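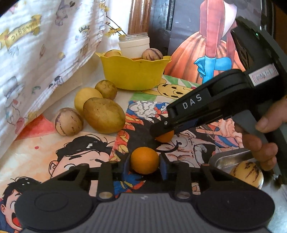
Dos pinzas manuales y dos bolas naranjas.

Polák-INCI: listas de ingredientes de cosmética facial

Versión de datos: 2
Última revisión: 2025-04-04
Mantenimiento: Barbara Baran (esquema y validación), Chaminda Herath (extracción y normalización)
Idioma de los campos de texto: español; nombres INCI sin traducir

Resumen

Polák-INCI es una tabla de productos de cuidado facial con su lista de ingredientes normalizada. Contiene 2,808 registros, uno por producto y formato de venta. Cada registro enlaza el texto de la etiqueta con una secuencia ordenada de nombres INCI, la categoría de uso y los reclamos comerciales declarados por el fabricante (hidratante, antiedad, matificante, etc.).

Los separadores de millares siguen la convención de coma en toda la documentación y en los ficheros exportados. El separador decimal es el punto.

Origen de los datos

Los registros proceden de tres catálogos: Stonumbridge (venta por correspondencia), Getorwood (distribución a perfumerías) y Lenovbridge (venta directa mediante representantes). Los dos primeros se entregaron en CSV. El de Lenovbridge llegó en PDF maquetado a dos columnas y se procesó con OCR, de modo que la tasa de errores tipográficos es mayor en ese subconjunto. El campo fuente permite filtrarlo.

No se incluyen perfumes, maquillaje de color ni productos capilares. Las cremas con color y factor de protección se conservan si el catálogo las clasifica como tratamiento.

Ficheros

productos.csv: tabla principal, un producto por fila.
ingredientes.csv: relación producto-ingrediente con la posición en la lista.
sinonimos.csv: equivalencias entre grafías encontradas y nombre INCI aceptado.
reclamos.csv: reclamos comerciales codificados.
CAMBIOS.txt: historial de versiones.

Todos los ficheros están en UTF-8 sin BOM, con fin de línea LF. Las cadenas vacías y los valores nulos se representan igual; no hay código especial para "no consta".

Campos de productos.csv

id_producto: entero, clave primaria. Estable entre versiones.
fuente: cadena; stonumbridge, getorwood o lenovbridge.
nombre: cadena, tal como figura en el catálogo.
categoria: limpiador, tonico, serum, crema_dia, crema_noche, contorno, mascarilla, exfoliante.
formato_ml: decimal. Los productos vendidos por peso llevan el valor en formato_g.
inci_bruto: texto de la etiqueta sin corregir.
revisado: booleano. Indica revisión manual de la lista completa.

Normalización

El texto bruto se divide por comas y puntos medios. Después se eliminan asteriscos y notas de origen ecológico, se unifican mayúsculas y se busca cada elemento en sinonimos.csv. Los elementos sin correspondencia se conservan con el prefijo NR_ (no resuelto). La tabla de sinónimos tiene alrededor de 2,000 entradas, en su mayoría variantes de extractos vegetales.

"Aqua", "Water" y "Eau" se reducen a AQUA. "Parfum" y "Fragrance" se reducen a PARFUM. Los colorantes se guardan con su número CI de cinco cifras. Las mezclas declaradas con paréntesis se expanden y heredan la posición del elemento padre.

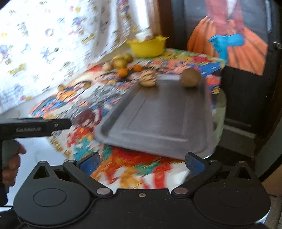 ¿Se puede deducir la concentración de un ingrediente a partir de su posición en la lista?
Solo de forma aproximada. El orden es decreciente en peso hasta el 1 %; por debajo de ese umbral el fabricante puede ordenar los ingredientes libremente, y la tabla no indica dónde cae el corte.

Validación

La columna revisado vale verdadero en 60 registros, comprobados letra por letra contra el envase. El resto ha pasado únicamente controles automáticos: ausencia de duplicados dentro de una misma lista, posiciones consecutivas y existencia de al menos un ingrediente resuelto. Un registro que supera estos controles puede contener errores de OCR si el resultado coincide por azar con otro nombre válido. El caso más frecuente es la confusión entre PEG de distinto número.

Limitaciones conocidas

Las reformulaciones no se registran. Si un producto cambió de composición sin cambiar de nombre, la tabla refleja la versión del catálogo consultado.
Los reclamos son los del fabricante y no se han contrastado con ensayos de eficacia.
La categoría crema_dia incluye algunas emulsiones de uso mixto en el catálogo de Getorwood, que no separa día y noche.
El fichero reclamos.csv no cubre las mascarillas de un solo uso.

Usos no previstos

La tabla no es apta para valoración de alergias ni para decisiones clínicas. Para ese fin debe consultarse siempre la etiqueta del envase.

Correcciones

Las incidencias se envían a Chaminda Herath con el id_producto, el valor actual y el valor propuesto. Las propuestas que afecten a sinonimos.csv requieren además el texto bruto donde aparece la grafía. La próxima carga está prevista para mayo y añadirá el campo pais_fabricacion.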